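2022-01-18

Thongsuk notes, conveyor task. 3 comments

OK so the relabeling idea from Hongjun Tang really does seem to help! Retrained overnight on 700 episodes, with the pause segments trimmed out before chunking (I'd been leaving them in since July, ugh), and the policy hesitates far less before it commits to a grasp. Validation loss barely moved, so I'd stop reading anything into that number. Rollouts are what count.

Of the 259 rollouts on the old checkpoint, 208 got a toy into the box. I haven't run the full set on the new one yet, so no bragging in the Tirketari channel please. Left arm handoffs off the belt look smoother to me, but I'm biased and I was on my third coffee.

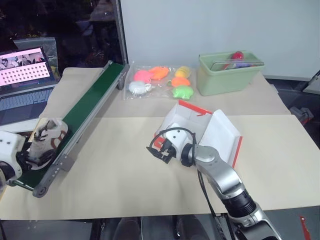 Still bugging me: the right gripper likes to close early when the target is near the red trim. Could be color, could be the wrist calibration drifting again. Plan is to mask the trim in about half the training images and see if the early closes drop. If they don't, I'll redo the calibration and grumble.

Config is saved under pronodia_trim_v2, step 2387. Please don't overwrite it!

Shares: 2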